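Pluvby recalls external battery packs over charging fault

December 1, 2023

Pluvby has begun a recall of its external battery packs after finding a fault in the charge control circuit. The notice covers units made in July and sold through the retailers Panudix and Trumov. Owners are asked to stop charging them at once.

According to the notice, a voltage sensor on the circuit board can drift out of tolerance after repeated charging. The pack may then go on drawing current when the cells are full, which raises the temperature inside the casing. Pluvby has received 4 reports of swollen casings and 2 of scorch marks on furniture. No injuries have been reported. 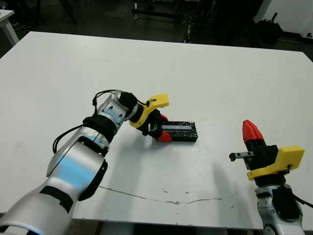 Which units are affected

The recall applies to packs with a batch code ending in 3. The code is printed on the underside, next to the rating label. Packs from other batches use a different sensor and can be used as normal.

Orysia Melnychuk, product safety engineer at Pluvby, said the fault could not be corrected by the user. "The board is sealed and the casing should not be opened. An affected pack should be left unplugged, away from anything that burns, until it is collected."
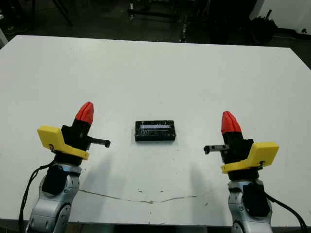
A small black box on a white tabletop.

Collection and refunds

Owners can register on the Pluvby website or at any shop that sold the product. A collection carton will be sent by post. Packs must not be put in household waste or sent in ordinary packaging. A receipt is not required, and the full purchase price will be refunded once the batch code has been checked.

Collected units will be taken apart by the recycling firm Pylypenko, which will keep 200 boards for further testing. Pluvby will publish the results on its website.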